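4.2 Jewelry handling with the Tuletti kit
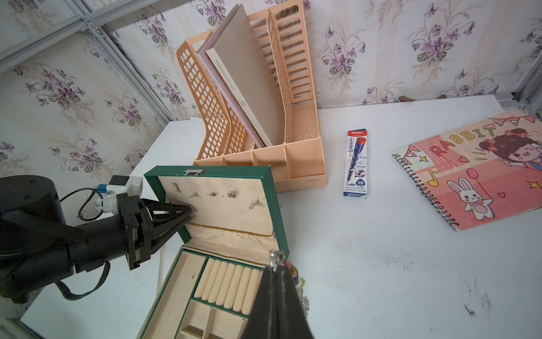 Mac Suibhne, independent test engineer, Rarkora

Figure 7. Two-arm jewelry task. The left gripper is against the raised lid; the right has a silver chain or keyring clasped in or draped over its fingers, near a colorful charm.

Dadard sells the Tuletti kit as ready for "delicate household items." We ran 400 trials with the default settings and counted 201 as complete under the rules in Section 3. The brochure gives a much higher rate — without saying what ends a trial. A single still like Figure 7 cannot settle that, and we do not offer it as proof of success. Small compartments and ring rolls leave little room for error, and the vendor's own demo uses a wide, open tray. We would not buy on the demo alone.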